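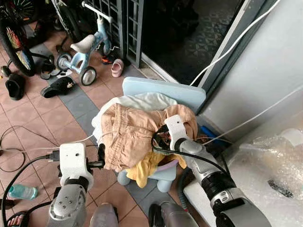
Can It Do My Laundry Yet?
Speaker notes, Prascombe evening talk, March 10, 2019

Slides are in the shared folder. Clicker is the gray one, the black one eats batteries.

OPENING (keep it short, they've just had dinner)

Hi everybody, thanks for staying. I get one question at every family gathering, and it's never about my actual job. It's "so when do I get one that folds the laundry?" My aunt asks it. My dentist asked it with both hands in my mouth. So tonight I'm going to try to answer it, and then I'm going to complain about towels for a while.

Show of hands: who has a chair at home where the clothes go? Not dirty, not clean, just on the chair. (Wait for it. Every hand goes up, it always does.) Good. Keep the chair in mind, because the chair is my whole talk.

THE CHAIR

Okay, so a heap of clothes on a small plastic chair. Something tan on top, could be pants, could be a shirt. A bit of yellow hanging down in front, white cloth behind. You and I look at that and we've already started picking it up. We don't plan anything!

Now give that to two arms. First question for the machine is where one thing stops and the next one starts. With boxes that's easy enough. Boxes have corners. Cloth has folds that look like edges and edges that look like folds, and the yellow piece disappears under the tan piece and goes who knows where. Pull on the wrong bit and the whole pile may come with you, chair included if it's a light chair.

(Do the bit with my sweater here. Drop it on the lectern, pick it up by the sleeve, show how the shape changes completely. Drop it again. Different heap.)

Every time you touch it, it's a new problem. That's the part I love and also the part that keeps me up at night.

THE FLOOR

People forget the floor. Our demo floors at the lab are swept, taped and lit like a jewelry store. A real home has sandals all over the tiles, a water bottle on its side, thin white cables running across the wall and the floor, a kid's tricycle parked by the doorway. None of that is a mess, by the way, that's just people living there. But a wheeled base that can't tell a cable from a grout line is going to have a rough afternoon.

Ask the room: what's on your floor right now? Take two or three answers, don't let it run.

SOME NUMBERS FROM US

Slide 6, the Prulwood trial. We ran 111 pickups in December, one garment out of a mixed pile, put it in a bin. We counted 76 as good, meaning one garment and only one garment. I was thrilled! My sister said that if she got socks in with the shirts that often she'd be fired from her own house.

Slide 7, same arms, same bin, but foam blocks of different sizes. I skip the table and just tell them we got bored watching it succeed.

Slide 8 is folding. A plain T-shirt, laid flat by a person first (say this out loud, don't hide it), took 67 seconds. Starting from a crumpled ball we gave up timing it. If somebody asks for the video, yes, it's sped up, and yes, I'll send the slow one, bring a sandwich.

SHOP FLOOR VERSUS HOUSE

The Mizuno cell is the happy story. Same part, same tray, same spot, all shift long. If your chore looks like that, then yes, a machine can do it today and you should go talk to the folks at the back table. The Zollell packing line is halfway: 50 different items, but all of them stiff, and a person nearby to clear jams.

A house is the other end entirely. Soft stuff, kids' stuff, things hanging off other things, and tomorrow it's all somewhere else. Nobody's going to rebuild their hallway for a robot. I wouldn't.

WHERE I LAND

Picking clothes off a chair, one at a time, into a basket: I think that's close, with a person in the room and some patience. Sorting them: closer than you'd think for color, pretty bad for "is this my daughter's or mine." Folding a whole load without help: no. Fitted sheets: please don't ask me about fitted sheets. (They will ask about fitted sheets. Answer is slide 14.)

QUESTIONS I USUALLY GET

Price. Don't guess a number, I did that once and it ended up in a newsletter.

Will it hurt the cat. We run slow and we stop on contact, and we don't test with cats.

Why two arms. Try taking a pillowcase off with one hand, then come find me.

Mention the sign-up sheet by the coffee. Put the sweater back on before going outside.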